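Reducing Picking Errors in a Small Hardware Warehouse

Student project report
Jamshid Yazdani and King-fai Chow
June 11, 2019

1. Background

Iltomora sells shelf fittings, hinges, brackets and fasteners to furniture makers and repair shops. Most orders are small. A customer may want a bag of screws, two kinds of bracket and a set of drawer slides, and the order is picked by hand from bins and packed at a bench near the loading door. The warehouse is in Jircombe and stocks 2,434 different items.

The company asked our course for help with wrong items. When a customer gets the wrong bracket, Iltomora pays for the return, sends the right one and often throws the first one away, as it costs more to check and restock a small part than the part is worth. The manager believed that the pickers were rushing. We were asked to find out if this was true and to suggest changes that would not need new software.

2. How we collected the data

We used the return slips that customers fill in when they send something back. The slips have a box for the reason, but it is often left blank or filled in with "wrong" and nothing else. We therefore matched each slip to the original pick list, which shows the item number, the bin location, the time and the initials of the picker.

We also spent 21 days on site during the spring term. On those days we followed pickers on their routes and wrote down where they stopped, where they turned back and what they asked each other. We told them what we were doing and did not record names. One of us did the morning shift and the other the afternoon.

The first week of notes was not usable. We had each made our own form, and the two did not match. After that we agreed on one form with a line for each stop.

3. What we found

Rushing did not explain the errors. The slowest hours of the day had as many wrong picks as the busy ones when we compared them to the number of lines picked. The pickers who had worked there longest were a little better, but they made the same kinds of mistakes as the new ones.

The errors were grouped by location. Most came from the bracket and hinge aisles, where parts that look alike are kept side by side. The bins are arranged by item number, and Iltomora's numbers follow the supplier's catalog. A left-hand bracket and its right-hand version have numbers that differ only in the last digit, so they end up next to each other.
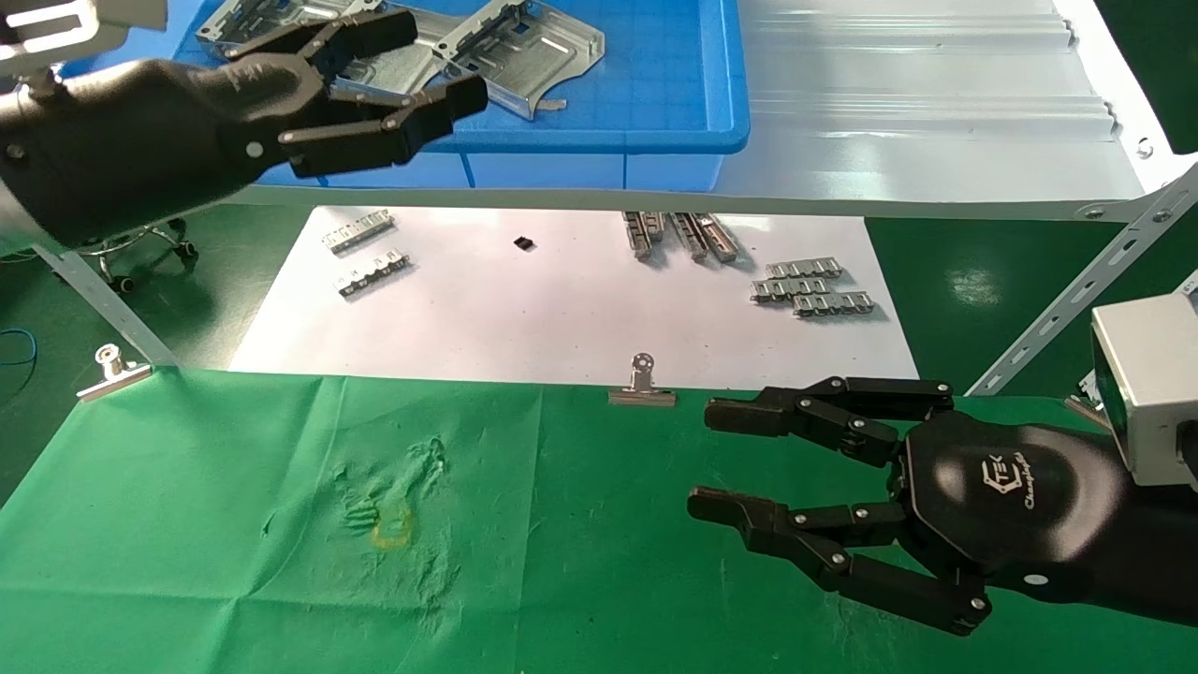

Parts also get into the wrong bin when they are put away. A picker can then go to the right location, take a part from the right bin and still send the wrong thing. On the pick list this looks the same as a picking mistake, and we could only tell the two apart when we had been there to check the bin ourselves.

The labels were the third problem. They are printed with the item number in large type and the description in small type under it. Pickers told us they read the last 3 digits and skip the rest. This works well in the screw aisle, but in the bracket aisle the same three digits come up on different shelves.

4. Changes we tested

We were allowed to change one aisle. We moved items so that no part sat next to its mirror version, and left the item numbers as they were. The pick list already prints the location, so no change to the system was needed apart from typing in the new locations. This took longer than we expected and had to be done after closing.

We then made new labels with a line drawing of the part. The label stock came from Serkance, and the printer was the one already in the office. Our first drawings were too detailed and turned gray when printed small. The second set used only the outline and the holes.

The test ran until we had 2,000 picked lines from the changed aisle. Wrong picks in that aisle went down compared with the same number of lines before the change. We do not want to claim too much from this. The pickers knew about the test, and one large customer did not order during that period.

5. Limits

We did not look at packing errors, missing items or damage. We also did not measure how the new layout affects walking distance. Two pickers said they had to walk back more often, and Iltomora should check this before changing other aisles.

6. Recommendations

Use the outline labels in the hinge aisle next. Keep mirror parts at least one shelf apart. Check each bin in the bracket aisle when it is refilled, and write the date on a card at the end of the shelf. Add tick boxes to the return slip so that the reason is filled in.

Iltomora plans to start on the hinge aisle in July. The label drawings and our observation form have been left with the warehouse office.

7. Source

Chiu, "Notes on Bin Labeling," course reader, unit on storage and handling.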